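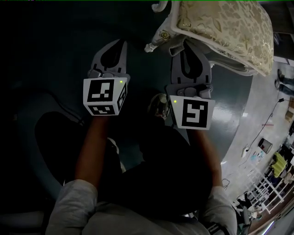 Cushioned stool, white and gold, on a dark teal floor.

Thread on seat foam, mostly on why density and firmness keep getting mixed up. Small seats only: stools, benches, dining chairs. Sofas are a separate problem.

Density is weight per volume. In the US it's given in pounds per cubic foot. It tells you how much material is in the foam and is a fair guide to how long it will hold its shape. It does not tell you how hard the seat will feel.

Firmness is ILD, indentation load deflection. A round plate is pushed into a sample to a quarter of its thickness and the force in pounds is recorded. Higher number, firmer foam.

The two are set separately when the foam is made. You can buy a low-density foam with a high ILD. It feels great in the shop and goes flat early. A lot of cheap replacement pads are this.

If a listing says "high density" and gives no number, treat it as unlabeled. Same for "firm".

For a seat on a solid board I use ILD 34 or higher. On webbing you can go softer, the webbing takes part of the load.

Thickness changes the result more than people expect. Soft foam at 3 inches on a hard base bottoms out under most adults. The same foam thicker may be fine. ILD on the label was measured on a standard sample, so a thinner piece over plywood will feel harder than the label suggests once you compress it past halfway.

Noemi Nakamura asked whether two layers can replace one. Yes. Firm below, softer above, spray adhesive on both faces, let it tack up before joining. Keep glue back from the outer edge or you get a hard ridge you can feel through thin fabric.

Cutting. An electric carving knife works. Hold the blade vertical. Most bad edges come from a tilted blade. Mark both faces if the piece is thick.

Cut slightly oversize. A quarter inch all around is plenty on a small seat. The cover pulls it in and the corners fill out.

Wrap. Polyester batting over the foam, one layer, down the sides but not under the board. It rounds the edges and lets the cover slide while you tension it. Without it the fabric grabs the foam and wrinkles.

Staples: center of each side first, then work out toward the corners, corners last. Amos Haverford does the corners first on round seats and his come out fine, so take this as a habit of mine.

Cost for the last bench: foam was the biggest line, then fabric. I bought the foam offcut from a supplier in Parnerwood. Offcuts are fine if they can tell you the grade. Ask before you pay.

Old foam that crumbles to powder when you rub it is finished. Bag it where it lies, vacuum the board, check the board for splits while it's bare.

Correction to the ILD post: some sheets list IFD. Same test, different name.

Next thread is webbing, jute against elastic. Probably in February, the test pieces need to sit under load first.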